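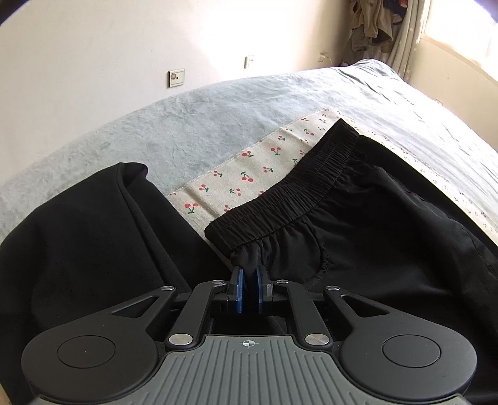 *Última alteração desta página: 2026-10-22*

## 4. Primeira lavagem e cuidados com a roupa escura

Chegou a parte boa! Se a Ballar já está nivelada e ligada à água (secção 3), falta só um ciclo em vazio antes de lavar roupa a sério. Calças pretas, camisolas azul-marinho, ganga crua: é com estas peças que o programa Escuros mostra o que vale, e por isso começamos por ele.

### 4.1 Ciclo em vazio

1. Abra a torneira da água até ao fim.
2. Confirme que o tambor não tem nada dentro (o saquinho dos acessórios vem lá enfiado, e é fácil esquecê-lo!).
3. Deite uma colher de detergente líquido no compartimento 2 da gaveta.
4. Rode o seletor para **Algodão 60** e prima **Início**.
5. Quando ouvir o sinal, abra a porta e deixe-a entreaberta.

> **Nota:** um ligeiro cheiro a borracha neste primeiro ciclo é normal e desaparece com o uso.

### 4.2 Programa Escuros

1. Esvazie os bolsos. Todos, mesmo o pequenino das moedas.
2. Feche fechos e botões e vire as peças do avesso.
3. Carregue o tambor até 7 kg, sem calcar a roupa.
4. Use detergente líquido para cores escuras. O pó pode deixar riscas esbranquiçadas nas dobras.
5. Rode o seletor para **Escuros**. O visor mostra 30 °C; pode baixar para **Frio** com a tecla da temperatura.
6. Prima **Início**.

> **Cuidado:** não junte lixívia a este programa, nem sequer diluída. As manchas que deixa no preto são definitivas.

Para calças de tecido fino, escolha a centrifugação **Suave**: saem um pouco mais molhadas, mas com muito menos vincos, e quase dispensam o ferro. Sacuda-as bem, alise as pernas com a mão e pendure-as pela cintura, à sombra.

### 4.3 Se aparecer um código no visor

- **E578**: a porta não fechou bem. Veja se ficou tecido preso na borracha e volte a fechar.
- **E2405**: entrada de água insuficiente. Verifique a torneira e limpe o filtro da mangueira (secção 3.4).

> **Atenção:** desligue a máquina da tomada antes de retirar a mangueira.

O truque de virar tudo do avesso chegou-nos por Fulvio Benedetti, da oficina Fleswood, que em novembro nos envia também as notas sobre lãs. Vão entrar na secção 5, logo a seguir ao programa Delicados.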